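Chapter 4
Showing Instead of Telling

My first week of teaching robots, I tried to write down how I put shoes on a rack. I got to 38 lines before I gave up, and I still hadn't said what my thumb was doing. So let's start this chapter with your hands and leave the keyboard for later!

There are two ways in. You can grab the arm and move it yourself (people call this kinesthetic teaching), or you can drive it from a distance with some kind of controller, and that's teleoperation. I learned both at Nernach, in a big bright room with cameras hung from the ceiling and far too many cables — I still dream about the cables. 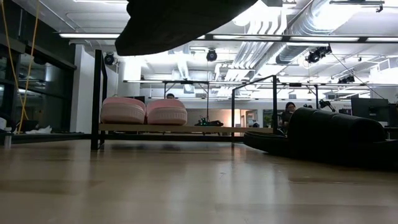

Nam-gil Lim always told me to drive badly for a whole day before saving anything, and I'd pass that on to you word for word. Your first demonstrations will be jerky. You'll stop in midair to think, and a policy trained on those stops will learn to stop too.

The task we'll keep coming back to is a plain one: slides and a small wire rack, with two arms facing each other across a table. It sounds easy until you try it. Which arm goes first? Do you pick up by the strap or by the sole? Settle that before you record, and then stick with it, even when you think of something cleverer at demonstration 8. Our Fadum set had 868 demonstrations in it, and I threw out a painful number of the early ones for exactly this reason.

Move the slides a little between runs, too. Turn one, or push a pair to the side. If every run starts from the same spot, the arms learn the spot and not much about footwear.

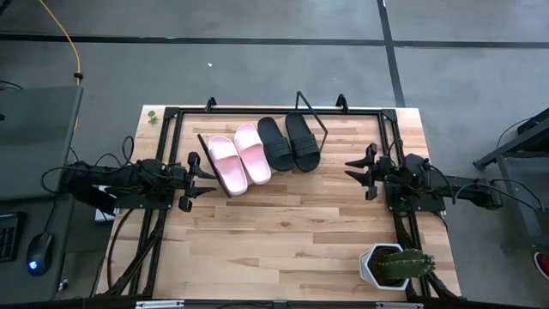
4.1 Moving the Arm by Hand

Before you touch anything, find the stop button and press it once to see what the arm does. Some arms hold still and some sag, so keep your free hand under the wrist the first time you try this.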